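Notebook, sim grasping bench
July, started 9:15 a.m.

Goal for today

Find out if the wrist-view policy gets worse when the objects sit close together, or if the drop we saw last week came from the new texture set. Jade changed both things in the same config, so the last batch can't tell us. Today I keep the textures fixed and change only the spacing.

Setup

Same arm and parallel gripper as before. Simulator is the Plavero build from June, not the newer one, which still crashes on reset if an object spawns in contact with another. Policy is the Caller checkpoint that Abhishek trained on the mixed set. No fine-tuning. Wrist view only, the overhead view is turned off at the input and also zeroed in the buffer, in case something downstream still reads it.

Objects come from the household set: fruit, cup, spring clamp, screwdriver and so on. The background is the plain slate one. I took out the table texture on purpose so the policy has no wood grain to use as a distance cue. Jade thinks this makes the task unfairly hard. Maybe. It is at least the same for both conditions.

Two conditions:

Spread: minimum gap between object centers is large enough that the open fingers fit around any one of them.

Packed: no minimum gap, only a collision check at spawn.

200 episodes per condition, same seed list for both. The instruction names one object. Success means the named object is lifted clear and held for 15 steps. Touching a neighbor on the way is allowed, lifting a neighbor is a failure.

First problem, 10:05

The packed run stopped early. The log said the spawn check had failed too many times in a row. The retry limit was still at 25, which was fine for spread and useless here. Raised it, restarted from the first seed so the two lists still match. Lost the better part of an hour.

While that was going I read through the Bùi notes again on how they score approach direction. They record the angle of the gripper at the moment the fingers start to close. We record it at first contact. These are different numbers when a neighbor gets bumped first, and our packed condition is full of bumps. I added a second field to the log for closing angle and left the old one in place so the earlier plots can still be made.

Packed run, mid-approach

I saved wrist views every few steps for a handful of seeds, so I could look at what the policy was getting as input. The one I'm pasting in has the red cup as the target. The fruit, the clamp and the screwdriver are bunched together and the cup has a gap beside it, so as packed layouts go the cup should be one of the easier picks. The striped bar comes in lower on the right, closer to the gripper than the cup.
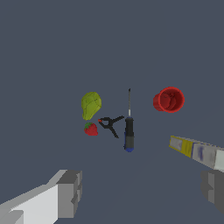 What I think is going on

On layouts like this one the policy tends to aim for the middle of the whole group and correct late. With a spread layout there is time for the correction. With a packed one, a finger reaches a neighbor first and the target gets pushed. I watched a set of replays with the target marked and the pattern is easy to see once you look at the approach path and ignore the final failure label.

The screwdriver makes this worse. It is long and thin and the policy seems drawn to it whatever the instruction says. I'd like to know if that's from the training mix. Abhishek said the screwdriver was overrepresented in the Kustus demonstrations and he never rebalanced them.

The other thing I noticed is the bar. When it lies nearer than the target, the approach goes high to clear it, and then the fingers come down at a steeper angle than in any of the spread episodes. No idea yet if that costs us anything. The closing angle field should help.

Numbers, 2:40 p.m.

Spread: 149 successes out of 200.

Packed: still going. It's clearly lower so far but I'm not writing down a partial figure, the seed list is not shuffled and the early seeds have smaller objects.

The spread number is close to what we had before the texture change, so I'm fairly comfortable saying the textures did not cause the drop. I would not put it in the report until packed is finished and someone has repeated spread with the old textures.

Talked to Jade

She wants a third condition where the objects are packed but the target is always on the outside. Her argument is that we're mixing two effects: being close to the target's neighbors, and having to pick the target out of a group. With the target on the outside at least one finger has free room. Good idea and cheap to do, the spawn code already knows the group center. I'll sort the objects by distance from it and relabel the instruction. No new scenes needed.

She also asked why we crop the wrist view before it goes to the encoder. Short answer is that the checkpoint was trained that way. The fingertips stay in after the crop, I checked. If the crop were tighter, the policy would lose sight of its own fingers near the end, and Abhishek's earlier test showed it does badly then.

Mistake to remember

The success check uses the object's height above its start position. A cup that gets tipped against a neighbor can gain height without being held. I found two of these in the packed replays, both marked as success. Added a condition that both fingers must be in contact. This means the spread number above has to be rescored too. It can be done from the logs, contact is stored per step, so no rerun.

To do

Rescore spread with the contact condition.
Let packed finish, then rescore the same way.
Write the outside-target condition, use the same seeds.
Ask Abhishek for the object counts in the training mix.
Plot closing angle against first-contact angle, packed only.
Move the retry limit into the config file so it stops being a surprise.

5:20 p.m. Packed is past the halfway seed. Leaving it on the second machine overnight. Please don't update the simulator on that one until the run is done.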